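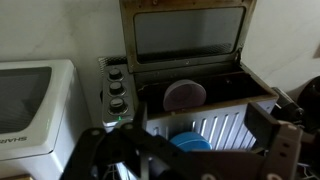 Stitarau has released version 5 of its manipulation planner to all Woltine partners. The update is available from Monday. (1/5)

The planner now checks the gripper's full linkage, including both fingers, against nearby surfaces before it commits to a path. Earlier versions checked the palm only.

Wrist camera input is processed on the arm's own computer. Object poses refresh before each approach, and a stale pose stops the motion.

The release was tested on 2,000 recorded kitchen reaches and 1,000 simulated ones. Logs from both sets are posted in the Bendov viewer. Partners using custom finger models must export them again.

Known issue: glass doors may still return false depth. A fix is under review with Seyoum. Please file reports through the partner portal. (5/5)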